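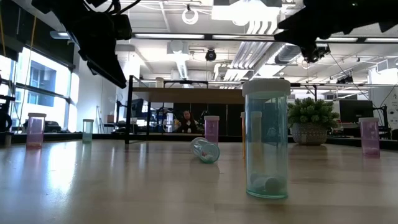
Pill bottles on the test table, one of them lying on its side.

Budgeting for a two-arm setup to handle pill bottles, what am I missing?

Zinhle Baloyi

We want two small arms on one table to pick up plastic pill bottles, stand up any that have tipped over, and put them on a shelf. Bottles are different colors and not all the same size. I have a quote from Stullon for the arms and mounts. Grippers are separate at $820 each and spare finger sets are $200. I have to send in a number in May and can't go back for more until next year. What do people forget to include?

Waltonura

Fingers. Buy more than you think. Smooth round bottles are hard on the tips, and a bottle on its side means the finger goes down close to the table, so you will hit it. We went through 2 sets per arm in the first few months. Also check the maximum opening against your widest cap before you order, not just the body.

After that: cables and something to hold them out of the way, a sturdy table, blinds if you have big windows (see-through plastic plus glare gave our camera a lot of trouble), and freight. Freight on ours was quoted separately and took 32 days. Ask Stullon if the mounts include bolts. Ours didn't.

grivum_32

get one arm first and see

Vida

Does the quote cover the controller and the software license? On ours the license renewed every year and came out of a different budget line. I'd get that in writing.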